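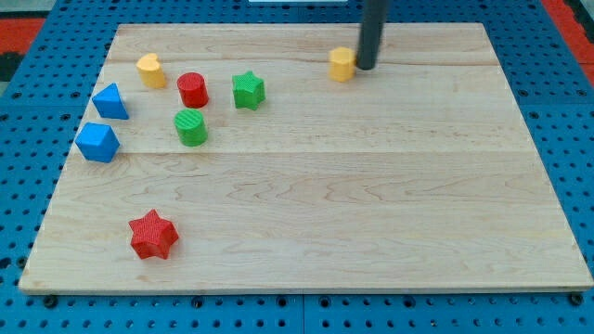 Skoltura Adds Small-Parts Block Set and Play Board to Vurnlow Line

Skoltura today announced two additions to its Vurnlow range of classroom play materials: a set of small colored blocks and a flat wooden board to use them on. Both go on sale to schools and libraries in June.

The blocks come in several shapes and are sold in tubs of 90 or 400 pieces. The board is light-colored wood with a clear finish that leaves the grain showing. It can be used loose on a table or fixed down at a play station.

"Teachers kept asking us for a surface that stays put," said Krystyna Sowa, product manager for Vurnlow at Skoltura. "Kids spread blocks out, they sort them, they push them into a corner and start over. A plain board gives them a place to do that, and the colors are easy to see against it."

The first 377 boards were made at the company's Kubiak workshop and went to kindergartens and after-school programs for a trial. Skoltura changed two things after hearing back from staff – the edges are now more rounded, and the tub lids open with less force. A second run of 1000 boards is under way.

The block tubs fit on the shelves of the Zulluvano storage cart, which Skoltura already sells. Boards are shipped flat and need no assembly. Screws for fixing them to a table are sold separately.

Schools that took part in the trial can keep their boards and may order replacement blocks by color through their usual supplier. Price lists and order forms are available from the Skoltura education sales office.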